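Cruickshank, March 23, 2024

# Honance opens its simulated tabletop examples to outside teams

Honance is today releasing the first batch of Hasirel, a growing collection of examples made to help learning systems pick up, move and put down everyday things. The batch holds 2000 complete attempts, all gathered in simulation by people guiding a virtual arm by hand, and it is free for schools, universities and small workshops to use.

The work began last August in two rooms above the Honance office in Cruickshank. The team wanted to know how much a system could learn from watching people do very plain jobs, over and over, with small changes each time. Early results were encouraging enough that the project grew, and 25 operators have now taken part. Most had never steered an arm before, on a screen or off it. They learned quickly!

Each attempt in Hasirel is stored from start to finish. It includes the views from the virtual cameras, the position of every joint, the opening of the gripper and a short written instruction in plain English, such as "pick up the cup by its side" or "move the pad to the left". Operators were asked to work at their own pace. If they hesitated, changed their minds or came in from a different side, all of that was kept.

"We are delighted with the variety," said Ewan Dalgleish, who leads the project. "Give ten people the same small job and you get ten ways of doing it. Some go in low and slow, some hover for ages and then commit. A learning system needs to meet all of those, and I still enjoy sitting down in the evening and playing back the day's work."

Close work is where much of the effort has gone. The last few centimetres before a grasp are hard to get right, and small errors there can spoil an attempt that was going well. For that reason every attempt comes with a view from the hand as well as a wider one. With an open container, the hand view lets a learner see where the rim sits between the two fingers and how much room is left on either side.

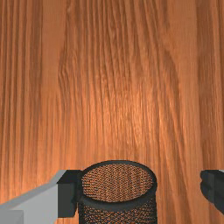 Mahtab Ghaffari would like to see even more of the awkward approaches kept in, and has told the team that a set made only of tidy, centred grasps teaches a system very little about putting itself right. She has asked for the second batch to carry a mark at each point where an operator corrects course, so that those moments can be found and studied by themselves.

Honance has agreed to do this. The marks will be added by hand at first, starting with 168 attempts chosen for their long approaches, and the method will be published along with the results. If it works well it will be carried through the rest of the collection.

Simulation has been a great help in getting this far. A job can be set up again in moments, with an object turned a little or shifted across the table, and an operator can try it several times in a row without stopping to tidy up. It also means that two teams in different towns can begin from exactly the same starting point and compare what their systems do. That has already led to some lively calls between Cruickshank and the partner group at Amlow, where the first outside tests are being run.

The Amlow group has been training a small model on part of the collection and trying it on starting positions held back from training. Its early tests have given Honance plenty to work on. The model does well on objects with clear sides to hold. It is less sure of itself with low, flat ones, and the team has been gathering more examples of those over the past few weeks.
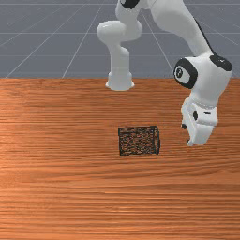 Flat objects ask more of an operator than people expect. The fingers have to come down close to the table without pressing into it, and the arm must be lined up well before it arrives. The wider view earns its place here: with the hand pointing downward to the right of the dark square on the table, and not yet touching it, a learner can take in the bend of much of the arm and the distance still to cover. The hand view shows far less of that. Operators on these jobs now take a short practice turn before recording begins, and the team has seen smoother approaches as a result.

Every attempt is checked by a second person before it goes into the collection. The checker watches it through at normal speed and makes sure that the written instruction matches what was done. Attempts that fail are labelled as failures and kept in a separate folder – several research groups asked for this, and Honance was happy to oblige.

"I had expected the checking to be the dull part," said Dalgleish. "Then one of our checkers spotted that people slow down at almost the same height above the table, whatever they are reaching for. We are looking into that now, and it may well shape how we set up the next round."

The second batch of Hasirel is planned for August. It will have more flat and shallow objects, more work with open containers and a first set of longer jobs in which one object has to be moved before another can be reached. Honance is also looking for new operators. No experience is needed, sessions last 30 minutes and training is given on the day. Times can be arranged to fit around work or study.

## Getting the collection

Hasirel can be requested from the Honance project office in Cruickshank. Teams should say briefly what they plan to do with it and whether they need the full set or the smaller starter set, which suits an ordinary desktop computer. A guide to the file layout comes with both.

Groups that train a system on the collection are warmly invited to send back their results, good or bad. The Amlow tests will be written up and shared with everyone who has requested a copy.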